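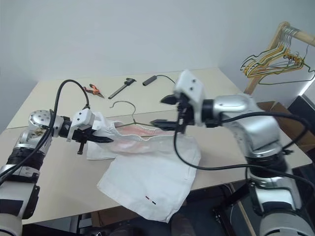
Stavros Bakalis was of the opinion that a shirt should go onto its hanger from the hem upwards, never through the collar, as the neckband otherwise loses its shape within a season. His remark was made on the Thursday of the second visit to the Genthorpe clothing exchange and led the group to revise its second research question.

2. Method

The study compared two ways of placing light tops on thin wire hangers. In the first, the hanger was passed through the neck opening while the garment lay on a table. In the second, it was introduced from the hem and the hook brought out at the collar. The group worked with 30 white garments lent by the exchange, all washed beforehand at the Gurkov laundry. The width of each neck opening was measured before hanging and again after 21 days on the rail.

Garments were laid on a plain table with the neck opening accessible. A shirt which is bunched at the middle is difficult to align with the shoulders of the hanger, and members were asked to smooth the fabric first. This instruction was not always followed in the early trials.

3. Findings

Insertion through the collar was the quicker method. It was also the one in which the neckband was most often pulled, particularly where one shoulder had been lifted and the other left flat. Insertion from the hem took longer and caused more creasing at the waist. The difference in neck width was small, and almost 2 millimetres in the worst case. Skidix hangers, which have a narrower shoulder, were tried briefly and are not included in the results.

4. Limitations

The sample contained no heavy knitwear. Priedītis recommends folding such items, and the group did not test this advice. Room humidity was not recorded in December.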